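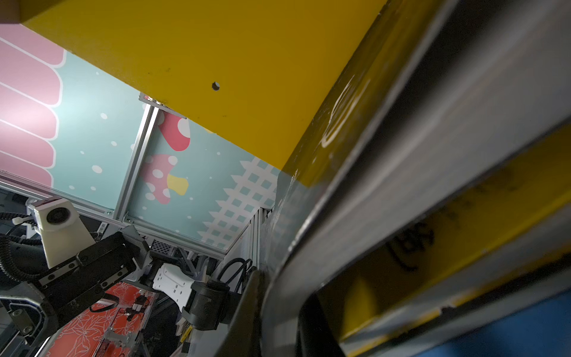 Does a Shorter Warm-Up Change Serve Accuracy in Club Badminton?

Marit Ekström, Sports Studies project, submitted September

Method. I asked players at the Stistberg club to hit 30 short serves after a 15-minute warm-up, then 30 more the following Wednesday after whatever they normally do, namely talking.

Results. Serves in the target zone came to 57 percent with the warm-up and 80 percent without it. My supervisor, Raymonde Bélanger, asked if I had swapped the columns. I had not.

Limits. By week two they had all practiced.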